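Filtering idle segments from teleoperated demonstrations before training

This page covers the trimming step we use on wrist-camera recordings before behaviour cloning. It assumes your episodes are already synchronised, with one gripper width value and one joint state per image. The code lives in the Hladun repository under tools/trim. The results quoted further down are from the Prenwood set, which has 2203 episodes.

Why trim at all

Operators pause. They pause at the start while they find the object, and again at the end while they reach for the stop key. A policy trained on those pauses learns that the correct action at the home pose is no action, and at test time it may sit there until the episode times out. Longer action chunks reduce the effect but did not remove it in our runs.

Step 1. Compute the motion signal

For each timestep, take the norm of the joint velocity and the absolute change in gripper width. Scale each by its 95th percentile over the whole dataset, then keep the larger of the two. Do not scale per episode. A slow episode scaled on its own looks as lively as a fast one, and the threshold in step 2 stops meaning anything.

Smooth with a median filter of five samples. A mean filter smears short gripper closures and should be avoided.

Step 2. Mark idle runs

A timestep is idle if the smoothed signal is below the threshold. Start at 0.03. Join idle runs separated by a gap of 2 samples or fewer, then discard any run shorter than half a second. What remains is the candidate list.

Step 3. Check the candidates against the images

Joint data alone cannot tell a pause from a deliberate wait. Export the middle image of each candidate run and sort it by hand into "drop", "keep" or "unsure". An open gripper over clear table, with nothing between the fingers, goes into "drop" when the run touches the start or end of the episode. The same view in the middle of an episode goes into "unsure" and needs the clip.

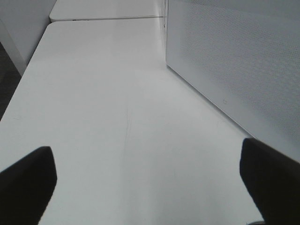
Naveed Tarar objected to this rule when he read the draft: a mid-episode view of bare table may be the operator searching, and if those samples are cut the policy never sees how to recover from a missed grasp. He suggested keeping every mid-episode run and lowering its sampling weight to 0.2.

We tested both versions. With mid-episode runs cut, the policy finished more of the easy placements and fewer of those that needed a second attempt. With down-weighting the loss on second attempts went away. Down-weighting is now the default (--mid-policy weight), and cutting remains available as --mid-policy drop.

Step 4. Apply and re-index

Run the apply script on a copy. It writes a new index and leaves the image files alone, so a bad threshold costs only the time of a second run. On Prenwood the script changed 728 episodes. A further 291 had candidate runs that were all sorted into "keep".

Check that action chunks do not cross a cut. The loader pads at episode ends but knows nothing of cuts inside an episode, so with the drop setting each side must be written as a separate episode. The flag is --split-on-cut, off by default for older configs.

Known problems

The threshold does not carry over between arms. Orsolya Csizmadia needed 0.05 on the Vastau arm, where encoder noise alone kept the signal above 0.03.

Episodes with a dropped gripper stream pass through step 1 as if the gripper never moved. Run the stream check first.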